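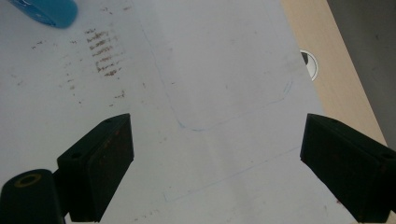

Notebook 4, p. 67

2 min read

February, just after lunch. I've finally had a proper go at the white table, or at least a proper look at it, which is how these things start with me. The brown marks are the bit that bothers me most! Short little dashes, stacked one above another like somebody was keeping score, and then all those specks spreading out to the left of them. They look like rust to me. Wubit Belay says plain dirt, and Kedir thinks tea (Kedir thinks everything is tea).

Plan for this afternoon: warm water and a drop of washing-up liquid first, soft cloth, and leave it a minute before rubbing. If that does nothing I'll try bicarb paste on one dash only - the lowest one - and wait until tomorrow before going near the rest. No scouring pads please, whoever reads this. We had that argument over the Vilach bench and I'm still cross about the dull patch.

The few faint flecks lower down I'm less worried about, they may well come up with the first wipe.

Also need to shift the blue thing at the far corner before I get the water out. Berhanu, if it's yours, it'll be on the shelf by the sink.

Lencho parts stay on the side bench until I've finished, and job 1641 can go on there too. Ask Tõnu if we've any bicarb left, otherwise I'll bring some from home.

4 comments
Shares: 67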